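Point d'étape, mai 2024
Projet Lurnonow -- le coin thé de la salle commune
À l'attention d'Armelle Jacquet

Bonjour Armelle,

Comme promis, voilà où on en est avec le coin thé, et je te préviens tout de suite, je vais être bavarde (tu me connais !). Depuis octobre, on est passés d'un vieux carton posé au bout du plan de travail à quelque chose qui a vraiment de l'allure, avec la table en bois clair, le set rond tressé et une boîte en bois pour ranger les sachets.

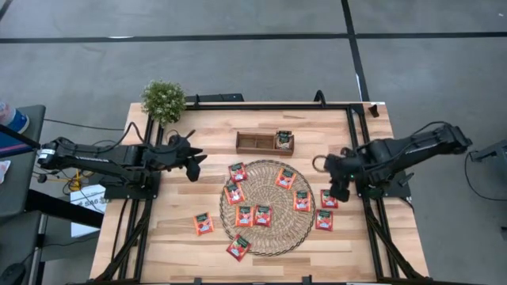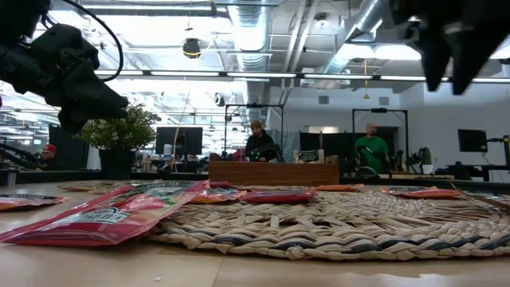
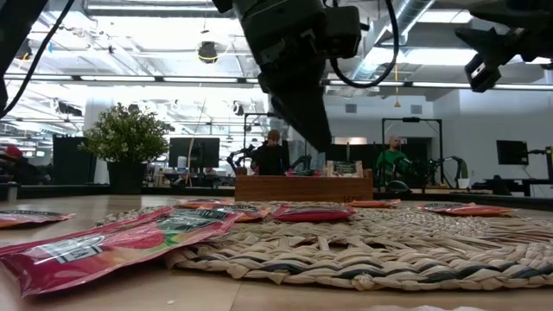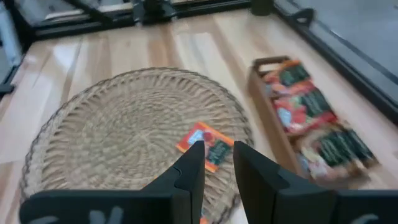
Le set tressé et ses sachets, côté table en bois clair.

Commençons par l'argent, puisque c'est ce que tu vas lire en premier. Sur l'enveloppe de départ, il nous reste 123 euros. Le plus gros de la dépense est parti dans la table, et je ne regrette rien : elle est stable, elle se nettoie d'un coup d'éponge et on peut s'y tenir à plusieurs sans se marcher dessus. Le set a coûté 25 euros, la plante nous a été donnée par la sœur de Houda. Pour les thés, on a passé une première commande de 50 sachets chez Dakel, presque tout en fruits rouges et pêche parce que c'est ce que les gens avaient demandé dans le petit sondage de l'automne. Je t'envoie les factures à part, il m'en manque encore une (celle de la boîte, je relance le vendeur).

Côté rangement, on a tâtonné. Au début je voulais tout trier par parfum, avec une étiquette par compartiment, très propre, très joli sur le papier... et ça a tenu deux jours. Les gens prennent un sachet, le regardent, le reposent sur le set, en prennent un autre, et le soir il y en a partout. Houda Ghoneim a proposé qu'on arrête de se battre : le set sert à choisir, la boîte sert à ranger, et la dernière personne qui quitte la salle remet les sachets debout dans les compartiments. Depuis, ça marche plutôt bien ! Pas tous les soirs, mais la plupart. J'ai quand même retrouvé un sachet dans le tiroir des piles la semaine dernière et je cherche toujours le coupable.

Il y a un point qui me chiffonne, c'est la taille des compartiments. Les sachets de Dakel y tiennent debout mais ils dépassent, et dès qu'on en met trop ils se penchent et finissent par glisser les uns sur les autres. Chez Dewan ils font un modèle plus profond, à 5 cases, que j'ai pu voir en vrai chez une collègue. Je n'ai rien commandé, je préfère attendre ton feu vert. L'autre solution serait de garder la boîte actuelle et d'en mettre moins à la fois, avec la réserve dans le placard du couloir. C'est gratuit, mais il faut quelqu'un pour réapprovisionner, et pour l'instant ce quelqu'un c'est moi.

La plante, elle, se porte à merveille. Elle déborde un peu, il va falloir la tailler ou lui trouver un pot plus grand, et je voudrais bien la décaler parce que des petites fleurs tombent régulièrement sur la table. Rien de grave, un coup de chiffon le matin et c'est réglé.

Pour les retours, on a laissé un cahier à côté de la bouilloire. Ce qui revient souvent : on veut du thé sans fruits (une page entière, avec trois points d'exclamation, signée de toute la compta), on veut une tisane pour le soir, et on aimerait que les tasses soient rangées dans la même pièce. Là-dessus je suis entièrement d'accord, aller les chercher à l'autre bout du couloir c'est pénible. Quelqu'un a aussi demandé des biscuits. J'ai répondu dans la marge que le budget biscuits dépendait de toi -- pardon, Armelle.

Ce qui reste à faire avant l'été : une étagère à tasses au-dessus de l'évier (j'attends le devis de Diltia, qui m'a promis une réponse rapide et qui ne rappelle pas), une deuxième commande de thés avec cette fois du vert nature et du noir, et un petit bac pour les sachets usagés, qui pour le moment atterrissent dans la soucoupe du pot. Houda s'occupe du bac, je prends le reste.

Il me faudrait donc deux réponses de ta part : oui ou non pour la boîte Dewan, et est-ce que je peux utiliser le reliquat pour l'étagère si le devis passe ? Si tu veux venir voir sur place, préviens-moi la veille et je mets l'eau à chauffer.

À très vite,
la responsable du coin thé (autoproclamée)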